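Worktop finishes: matte white back in stock
Calado worktops ship again from the Clarkeck warehouse on 29 Jan 2026.
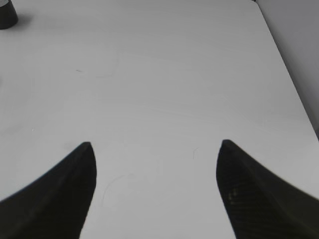
Sizes and orders
Matte white is available in one width, 102 cm, at $218 per panel. Edge strips are sold in packs of 4. Panels ordered through the Astside counter need a deposit. Wipe with a damp cloth and mild soap; do not use scouring powder. The gray finish returns in August.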